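Chapter 3
The Bag of Bags: Reuse, Storage and the Household Surplus

Before you read
Go and find the place in your home where the plastic bags are kept. Do not tidy it first. You will need it as it is for the work at the end of the chapter.

Every household runs a small warehouse, and very few have ever asked for one. It may be a drawer that won't shut or the gap beside the refrigerator. In a great many homes it is a bag, hung on the back of a door, into which other bags are pushed by hand until the handles begin to stretch. The stock comes in faster than it goes out. No records are kept. A business that handled its goods this way would be gone by spring, yet the bag of bags can last through three moves and a divorce.

In Chapter 2 we looked at things that are bought on purpose, such as pans, towels and chairs. We now turn to things that arrive attached to other things. Economists call these incidental goods when they are being polite. The carrier bag is the best known of them, but the group also takes in jars, rubber bands, twist ties, gift boxes and the small packets of soy sauce that come with dinner. They share one odd feature. The price was paid for something else, or was so low that it was forgotten on the way to the car, and so the owner has no clear idea what they are worth. People who would throw out a good lamp will keep a bag with a hole in it.

The town of Tudora, which we will visit several times in this book, gives us a useful case. When its largest grocer, Carbone, began charging for bags one January, the store expected customers to use up what they had at home and then switch to cloth. Annunziata Ruggiero interviewed 50 households for the town that year. Most had not used up anything. They had started guarding their supply. Bags that used to line trash cans were being folded and put away, and several families had begun to rank them, with the thick ones held back for some occasion that had not yet been named.

How a bag is stored says a good deal about how its owner expects to use it. The stuffer wants speed and pays for it later, usually with an arm in the bag up to the elbow. The knotter ties each one into a lump, which saves space and costs fingernails. The folder makes flat squares or tight triangles and is admired by visitors. A fourth group uses all of these methods on the same pile, and this group is by far the largest.

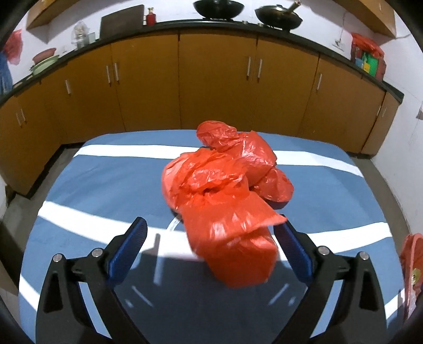
Evaristo Sartori objects that a knotted bag has already been thrown away and is only waiting for someone to carry it out. He argues that untying takes longer than reaching for a fresh one, so the knot works as a quiet decision never to use the thing again. Students tend to find this harsh until they try the exercise below.

Sartori's point brings us to the main term of the chapter. Holding cost is what you give up by keeping something. For a factory this means rent, insurance and the wages of the person who sweeps around the crates. For a household it means the drawer, and also the time spent fighting with the drawer. Thin plastic has a very low holding cost per bag, and that is exactly the trouble. At no point does one more bag seem worth an argument. The cost shows up only when the whole pile is counted, and people do not count the pile.

The other side of the ledger is option value, or what it is worth to have something on hand just in case. Wet swimsuits, muddy shoes, a leaking bottle, a borrowed dish going home to its owner – a spare bag meets all of these well. The first few bags in the drawer have real option value. The fortieth has almost none, unless you are expecting a great many swimsuits.

Key terms
Incidental good
Holding cost
Option value
Ranking (of stored goods)

Exercise 3.1
Empty your household's store of bags onto a bed or table. Sort them by how they were put away: stuffed, knotted, folded or mixed. Open a dozen of each kind, or as many as you have, and write down how long each group takes. Then ask everyone in the home how many bags they think is enough. Write down the answers before showing anyone the pile.

Keep your notes. Section 3.1 begins with the drawer, and Section 3.2 takes up the jars.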